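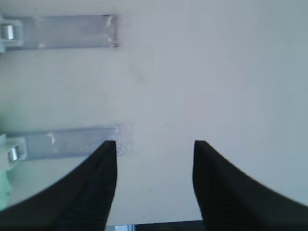

A reply under yesterday's post wanted to know why I don't just grab the arm and move it myself, and isn't remote control the hard way to teach a robot anything? Fair! I've done both now, so let me go on about it for a bit. Thread.

The job: frosted plastic strips, held at one end in white brackets, free at the other. The robot has to come down over a strip, close on the free end and draw it out of the bracket in a straight line. A five-year-old could do it. The robot is not five.

So first, by hand. You put the arm in its floppy mode, take hold of it near the wrist and walk it through the motion while the joints get recorded. It feels wonderful. You can feel the table through it, you can feel the strip start to give. I had 40 demos before lunch and I was very pleased with myself.

Then I watched the recordings back. My sleeve. My thumb. My whole forearm, coming in from the side and going out again. If the policy is learning from the wrist camera, it's also learning that a striped cuff shows up right before the grab (ask me how it went the first time I let it run alone).

You can replay the motion afterward with no hands on it and record the camera then, and plenty of people do. Worked okay for me on stiff parts. With these strips it was a mess: the replay goes where the strip was, and the strip is thin and bendy and a little bit somewhere else this time.

Okay, remote control. I have a Kender leader arm clamped to the bench, a small copy you hold, and the real one follows it. Voka does the recording. No hands in view, the camera sees what the robot will see later, and whatever I can't see, the robot doesn't get to know either. That last bit took me weeks to appreciate.

What you lose is feel. Everything. You close the fingers and have no clue if you've pinched plastic or air. I crushed strip ends for 2 days straight. I still squeeze too hard when I'm tired.

My fix, for what it's worth: drive from the wrist view only. Put the monitor right behind the leader arm and don't look over at the table. It's horrible for the first hour. A pale see-through strip on a white surface, black fingers coming up from the bottom, and you're hunting for an edge that fades away to almost nothing right where you need to grab it!

But that's the point where I got it. When I peeked at the table I'd make these lovely confident moves that made no sense from the camera's side. When I drove from the screen I slowed down near the strip end and came in the way the view allowed. Those demos train SO much better.

Things I do now, in no order at all:
- open the fingers wide early and leave them wide until I've found the edge
- line up one fingertip with the end of the strip first, then worry about the other
- stop for a breath before closing (a real pause, it shows up in the data and I like it there)
- use the brackets to steer by. The shiny metal cylinders in them are the easiest thing in the whole view to find

About that one: I kept losing the strip and finding the metal. You can follow the strip out from its bracket even when the far end is practically invisible. I don't know if the policy does the same thing. I'd like to think so, but I've got no proof and I'm not going to draw you a heat map and pretend.

Someone's going to ask how many demos. The set I'm training on has 213. I stopped there on account of my wrist hurting. I did try training on just the first 100 and it was shaky on anything except the strip position I'd favored without noticing, so spread your starting positions out more than feels natural. More than that. Nope, still more.

Also keep your fumbles! Not the disasters, the small ones. Missed the end, backed up, came in again a bit lower. I used to throw those out and then my robot would miss once and just hover there, closing on nothing, like it had never heard of failure. It hadn't.

The ones I do toss: anything where I got bored and sped up, anything where I bumped the bracket, anything where I'm obviously checking my phone between moves. You can see it in the joint traces, it's embarrassing.

I did all of this the other way around back in April, at the Mellor workshop in Flukstead, on thick cardboard tabs, and by hand was totally the right call there. Big stiff part, no camera in the loop, same spot every time. If that's your job, floppy mode and a bit of patience, done, don't buy a leader arm over something I said online.

So to the original question: no, remote isn't easier. It's slower and clumsier and for the first week you'll feel like you're eating soup in oven mitts. I'd still pick it for anything soft or see-through where the camera has to do the work.

One thing I haven't sorted out is two strips close together, one above the other. I always take the lower one first, out of habit, and I've got a feeling I've taught it that the upper one is furniture. Next batch is upper strip only. Will report back.

If you've got a trick for feeling the grip through a leader arm without spending real money, please tell me. I've tried taping a little buzzer to the handle and all it did was make me jump.

Recent posts
Floppy mode and why my shoulder hurts
Voka settings I changed and then changed back
Cardboard tabs, part two: the Mellor bench
Does the pause before the grab matter?
Kender leader arm, first week notes
White parts on a white table, a complaint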